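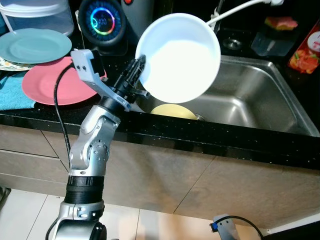 ## Thread: Wrist camera bracket and cable on the sink arm, leave it or redo it?

**skevulthorpe_bench**
04/07/2023

Arm is over the counter at the sink, gripper on the left rim of the white bowl, cable doing what it does. I want opinions on the cable before I touch anything. The camera bracket clamps on with a curved collar at the wrist and the cable leaves it on the left, then swings out and hangs down to the middle of the arm. The supplier (Plevska, they did the bracket) says the free loop is deliberate so the wrist can turn without pulling on the connector.

I don't buy it. We've had 18 dropouts on the wrist camera since January and I think every one of them is that loop.

**dulltorx**

You think, or you logged it? Dropouts at the same joint angle would tell you something. Eighteen dropouts with no angles next to them is a number.

**skevulthorpe_bench**

Logged by time only. I can match them to the joint log if I have to. Wasn't planning to spend an evening on it.

**qin_cell_2**

We run the Qin bracket on ours, same general idea, plate up top with two screws and the camera on it. I'd look at the screws first. Ours backed out twice and the picture shook so badly the software gave up on it, and we blamed the cable for weeks.

**skevulthorpe_bench**

Checked. Both tight, paint marks still lined up.

**hollowshaft**

Then I'm with the OP. Look at where that cable goes. It passes right over the pink plate. One low reach to the left and it drags across the dishes, and now you've got a pull on the camera plug and possibly a plate on the floor. Tie it to the forearm and be done.

**dulltorx**

Tie it to the forearm below the wrist collar and you've made a fixed point. Full wrist turn and all the pull goes into whatever is left above the tie. Seen that kill more plugs than any loose loop.

**hollowshaft**

Only if you leave no slack above it. Which is how people do it, I'll give you that.

**qin_cell_2**

How much slack would you leave though? Everybody says "enough."

**hollowshaft**

Turn the wrist to one end of travel by hand, power off, hold the cable where the tie will go, then add 2 inches. Do the other end. Use the longer one. Soft hook-and-loop strap, no zip ties.

**petville_maint**

Different gripe. What is the plan for water? You have a bare camera module facing the gripper and the gripper is holding a bowl over a sink. I look after a wash station at Petville and we put a sleeve on everything past the forearm. I don't care what the supplier rates it for.

**skevulthorpe_bench**

Plevska says splash is fine. In writing, for whatever that's worth.

**petville_maint**

Did they say splash with detergent in it? Ask. Ours would not answer that one.

**dulltorx**

A sleeve on that wrist will hide the collar, and then you'll never see it slip. I'd wipe down after each run and open up the plug every 10 runs to look for green. Cheaper than a sleeve.

**petville_maint**

Cheaper until somebody skips it. They will skip it.

**skevulthorpe_bench**

OK, did the boring thing and matched the logs. 1064 pick cycles in the period. Of the dropouts, more than half are with the wrist near the end of travel, the rest are all over the place.

**dulltorx**

So your loop explains part of it. Where's the rest coming from?

**skevulthorpe_bench**

Don't know. Could be the plug itself. I have a spare cable and I'm going to swap that first, leave the routing alone, and run it.

**hollowshaft**

Waste of a cable if you hang it the same way.

**dulltorx**

Change one thing at a time. If you swap and strap together you'll learn nothing.

**skevulthorpe_bench**

Swap first, strap second. And I've asked Plevska about the detergent. No reply yet.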